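Suvdale Hall – Activity Room 2
Tabletop and small items check, October
Checked by: Pouran Tehrani 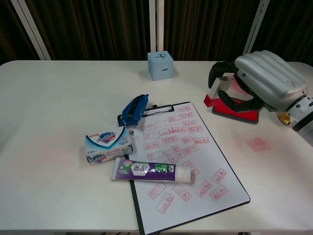
Use the same sheet as last time and work from the floor up. Mark each line OK, ATTEND or FAIL. Anything marked FAIL comes out of use the same day and gets a red tag from the drawer in the office. Anything marked ATTEND stays in use but needs a name against it before the sheet is handed in.

1. Floor and access

1.1 Route from door to table clear: OK
1.2 Floor free of trip hazards: ATTEND
The mat inside the door has started to curl at one corner. Turned over for now, which helps a bit. A replacement from Wróbel has been asked for, same size as the old one.
1.3 Fire exit unlocked and opening fully: OK
Stiff on the first push. Hinges oiled at 4 pm and tried again, no trouble.
1.4 Exit sign lit: OK

2. Table

2.1 Stable, no rocking: OK
2.2 Edges and corners free of chips or splinters: OK
Ran a cloth along all the edges. It did not catch.
2.3 Surface clean: ATTEND
The white top shows every mark, so wipe it after each session and not only at the end of the day. Stamp ink comes off with soapy water if you get to it early. Do not use the cream cleaner from the kitchen, it dulls the finish.
2.4 Load within limit: OK
Nobody is to sit or stand on it. Please keep saying this to the younger group.

3. Curtain and metal posts

3.1 Curtain secure along its full width: OK
3.2 Hem clear of the floor: OK
3.3 Curtain free of tears: OK
Dark brown hides dust very well. Shake it out anyway. Last wash was before the summer and it should be done again before the heating goes on.
3.4 Posts firm, no loose fixings: ATTEND
One fixing took a half turn with the spanner. The white paint makes it easy to spot rust at the joints and there was none. Check again in 7 days.
3.5 Nothing hung from the posts: OK
Coats go on the hooks in the corridor.

4. Stamping and paper work

4.1 Clipboard clip closes properly, no sharp edges: OK
The black metal clip is a strong one. Small fingers should be kept off it – an adult loads the paper.
4.2 Paper changed when full: ATTEND
The sheet on the clipboard has red stamp impressions over a good part of it, closer together on the upper half. There is still room lower down, so leave it on for one more session and then file it.
4.3 Impressions readable: ATTEND
Some are crisp. Others near the top are faint or only partly inked. Try a firmer press first. If the next ones are no better, re-ink the pad and leave it closed overnight. Do not top up with ink from another maker, as the Erov ink we buy is the only one we hold a data sheet for.
4.4 Ink stored out of reach: OK
4.5 Scraps cleared from work area: ATTEND
Small grey scrap on the paper. Bin it. Bits like this get stamped over and leave a gap in the print.

5. Toiletries and other small items

5.1 Soap in its box: OK
White box with the shield logo on top. It was lying partly over the edge of the clipboard. Keep it on the table, clear of the paper.
5.2 Toothpaste capped: OK
Purple tube, white cap on. Tubes should not be left on the clipboard, where a leak would go straight through the sheet.
5.3 Food and wrapped items kept off the work surface: ATTEND
Dark blue shiny package on the corner of the clipboard, next to the clip. It looks like a small snack or pouch. I have put it down under food until somebody reads the label. If it is a snack, it goes in the tin in the kitchen. We have two people with nut allergies on the register, so this line matters.
5.4 Foam cubes clean and whole: OK
Light blue cube marked with a 4. The black numbers are drawn by hand and will wear in time, so go over them again when they fade. Any cube with a piece bitten or torn out is a FAIL.
5.5 Small items returned to tray at end of session: ATTEND
See 5.1 to 5.3. The tray has been labelled again and moved to the shelf nearest the table.

6. Lighting and electrics

6.1 All ceiling lights working: OK
6.2 Sockets covered when not in use: FAIL
One cover cracked across the middle. Socket tagged and taped over. New covers come from Skusov in packs of 20 and there should be an unopened pack in the office cupboard.
6.3 Leads free of damage: OK

7. First aid

7.1 Box sealed and in date: OK
7.2 Gloves: ATTEND
Down to the last few pairs. Order a box of 100, medium.
7.3 Accident book present: OK

Actions carried forward

Door mat – Pouran to chase
Post fixing – recheck in 7 days
Stamp pad – whoever takes the next session
Blue package – read label, then move or bin
Socket cover – replace before the room is next used
Gloves – add to the office order

Sheet to go in the green folder once the socket cover is signed off.

P. Tehrani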